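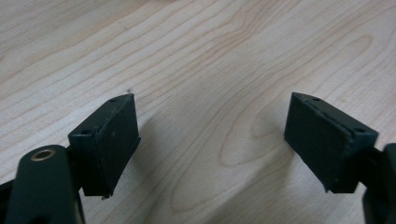
Cathedral grain

Cathedral grain (some people say crown grain, and my old woodwork teacher just said "the pointy stuff") is the pattern of nested arches, ovals and long teardrops you get on the face of a board that has been flat-sawn. You'll have eaten your tea off it hundreds of times. I've been collecting notes on it for this site for ages, so do forgive me if I run on a bit.

How it comes about

A tree puts on a new layer of wood every year, a bit like a stack of very tall, thin cones, one pulled down over the next. Saw straight through the middle and the layers show up as more or less parallel lines. Saw along one side of the log and the blade slices through those cones at a shallow angle, and out come the arches! Where the trunk had a bulge or a slight bend, the arches close up into loops, and I think those are the prettiest bits of all.

The darker lines are usually the wood made late in the growing season, when everything slows down. In oak and ash they are bold and rather coarse. In pale woods such as maple and birch they're only a shade or two deeper than the rest, so the pattern stays soft and you may not notice it until the light comes from the right side.

On tabletops

Most wooden tabletops I come across are veneered, meaning a thin sheet of the good stuff glued over a cheaper core. Veneer can be sliced flat to give cathedrals, or peeled off a turning log like paper off a roll, and then the figure goes wide and wandering. Agathe Chauvin, who taught the evening class I went to in April, likes her arches dead centre on every leaf. I like them off to one side, with the straighter lines running away at a slant. We never did agree.

If you're laying several sheets side by side, there are two common ways to go about it:

Book matching — every other sheet is turned over, so each pair makes a mirror image.
Slip matching — the sheets are slid along with the same face up, so the pattern repeats.

Telling it from a print

Look for the same loop twice. A printed surface repeats itself sooner or later, and on my Vondley desk it took me 15 minutes with a torch to find the twin of one little oval near the drawer. On solid wood, go round to the end of the board and you should see the curved rings that belong to the arches on top.

See also: quarter-sawn timber, rotary-cut veneer, bird's eye figure

Last changed 6 December 2006. Thanks to Qianru Hou for putting me right about birch.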